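Why do some leaves have holes in them?

Most leaves you draw at school are a simple shape with a pointed end. Look at house plants in a shop, though, and you will find leaves with deep cuts, leaves shaped like hearts, and leaves with patches of yellow. Each of these has a name, and plant people have worked out quite a lot about how they come about.

Split leaves

The best-known plant with split leaves is the monstera. Its home is in the warm, wet forests of Central America, where it climbs up the trunks of tall trees. Young monstera leaves have no splits at all. They are small and shaped like a heart. As the plant gets bigger and climbs higher, its new leaves come out with gaps in them. A leaf does not tear to make the gaps. They are already there when it unrolls.

Scientists are still not sure what the gaps are for. One idea is that they let spots of sunlight through to the leaves lower down. Another is that they help the plant catch the little flecks of light that reach the forest floor. Wind may slip through a split leaf more easily too.

Yellow patches

Leaves are green when they are full of a green stuff called chlorophyll (say it "klor-o-fill"). The plant uses chlorophyll to catch sunlight and make its food. Some leaves have parts with very little chlorophyll, and those parts look yellow, cream or white. The word for this is variegated. Variegated plants often grow more slowly than plain green ones, as less of each leaf is making food.

Real or made?

Plenty of plants indoors were never alive. They are made in factories, often from plastic or cloth, and the people who design them copy the shapes of real leaves. You can learn leaf shapes from a made plant quite well.
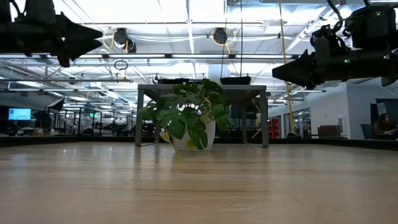 An artificial plant in a white pot. Some of its leaves are split and others are heart-shaped with yellow on them.

To find out whether a plant is real, try these checks. Ask first if it is not yours.

Feel the soil. Real soil is crumbly. A made plant may have foam or glued stones in the pot, or nothing much at all.

Look for marks. Living leaves nearly always have a brown tip, a small hole or a scratch somewhere.

Look at the edges. On cloth leaves you can sometimes see tiny threads. On plastic ones there may be a thin raised line where the two halves of the mould met.

Come back in a month. A living plant may have grown a new leaf, or turned towards the window. A made one will be just the same, but dustier.

Do not pull leaves off to check, and do not put any in your mouth. Monstera leaves can make your lips and tongue sore – cats and dogs should be kept away from them too.

Words to know

Artificial: made by people.
Chlorophyll: the green stuff in leaves that catches sunlight.
Lobed: with big rounded or pointed parts that stick out.
Trailing: growing long and hanging down.
Variegated: having patches or stripes of a different colour.

Written by Eulalia Quezada for the Gratholm children's plant pages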